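About Murnon

Murnon tests robot grippers, arms, cameras and controllers for companies that need to pick one and don't have the staff to try them all. We don't build hardware and we don't sell it. Customers pay us by the trial, and the report belongs to them.

The company was started by Bình Lục, who had spent years setting up arms for a packaging firm in Prosbridge and kept buying grippers that looked fine in the catalog and failed on soft goods. Bình still runs the simulation side. The office is on the second floor of the Clillberg building, and there are 8 of us.

Most of our work begins in simulation. We build a room, put an arm in it, and load the items that give the customer trouble. Household rooms are what we get asked for most, because cloth, cushions and loose sheets are hard on a gripper and hard on a camera.
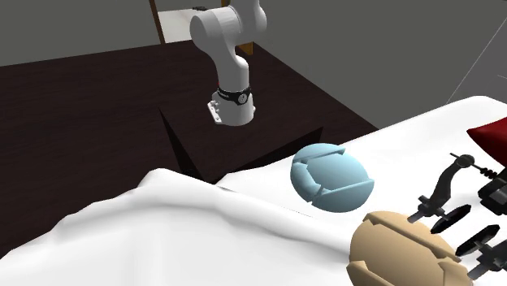
A standard comparison runs 200 attempts per gripper. Every gripper gets the same starting positions, the same controller settings and the same time limit. If a customer wants the settings tuned for one product, we do that as a separate run and report it separately. We score whether the item was picked up, whether it was held, and where it was set down. A drop in the last second of a run is still a drop.

Our own test set is called Mạc. It has 172 items at the moment, and we add to it in July each year. Customers can send us models of their own parts, and those stay out of the shared set unless they tell us otherwise.

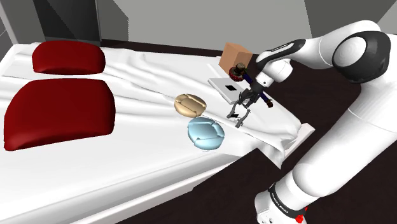
Camera trials use the same rooms. We compare a view from the side of the room with a view from the wrist, and we usually recommend that customers test both before they order. A wrist view is good for the last few inches of a reach and poor for finding anything. Controllers take longest to compare, and we run no more than 2 of them in one project.
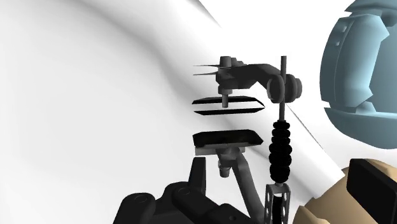 Simulation doesn't answer everything. Friction on fabric is the weak spot, and we say so in each report. When a choice is close we move the top candidates to the bench in Clillberg and repeat a smaller set of attempts with real parts. Some projects stop before that point, and the customer is billed only for the part we ran.

Reports go out as a short written summary with the full attempt log attached. To ask about a trial, send us the arm you have, the items you need to handle, and the date you have to decide by. Bình or one of the test engineers will write back with a plan and a price.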